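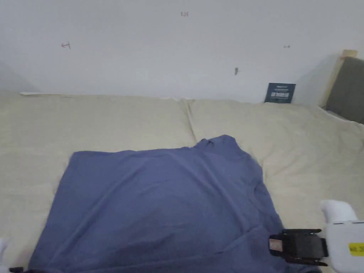

A blue T-shirt laid out on the sofa, with the hand-held gripper at right.

Filed under: Student Projects > Robotics Club > Grant Updates

Progress report to the Harnier Fund, 16th November
Print this page | E-mail this page

The Brostard robotics club is using its Harnier grant to teach a robot to fold laundry. Students first do each task by hand with grippers, and those recordings become the training data.

Recording. The club has saved 1,386 demonstrations since the project began. Of these, 377 were thrown out on review, mostly for dropped cloth or a hand in the way. T-shirts make up the largest share. Towels are nearly done. Long sleeves have not been started.

Surfaces. Our first plan called for tables only. The students asked to add sofas and beds, and we agreed. Folding on a cushion is slower -- the cloth sinks and bunches at the collar -- and new members need roughly 20 tries before their recordings are usable.

Training. The first model, named Dulent, was trained on table recordings. It can bring one sleeve across the body of a shirt but loses the second sleeve more often than not. We will retrain it with the sofa recordings in January.

Spending. Grippers and storage came in under budget. Travel to the Ljungberg student meet cost more than planned, and we ask to move the unspent storage money to cover it.

Problems. Two school laptops are too slow to check recordings at full speed. Attendance dropped during exams and has since recovered.

Next steps: finish towels, begin long sleeves, and send the fund a short video of the retrained model.

Comments (3)

clubparent2: Will the January video be posted here too?

brostard_robotics: Yes, on this page.

mtk: Our team had the same trouble with collars. Starting with the shirt face down helped a little.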